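3.2 Bin contents and layout

The storage trials used mixed household items kept in open bins, following the sorting scheme of Kawaguchi. Each bin held a small assortment, and the full inventory comprised 432 items from the Enham and Luangrath collections. Items were assigned to bins without regard to size or category. Lids were not used at either site.

Bin geometry affects how contents settle. With sloping sides, items placed near a wall tend to slide toward the base, and the usable floor area is smaller than the opening suggests. We therefore report fill level by floor coverage and not by volume. Of 150 layouts recorded in March, 89 had at least one item resting against a wall (Figure 2).

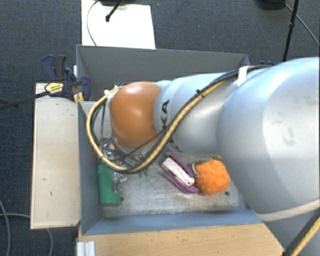
Figure 2. Open gray bin with sloping sides and a scuffed base plate.

Wear on the base was not controlled for. Layouts with stacked items were coded separately and are treated in Section 4.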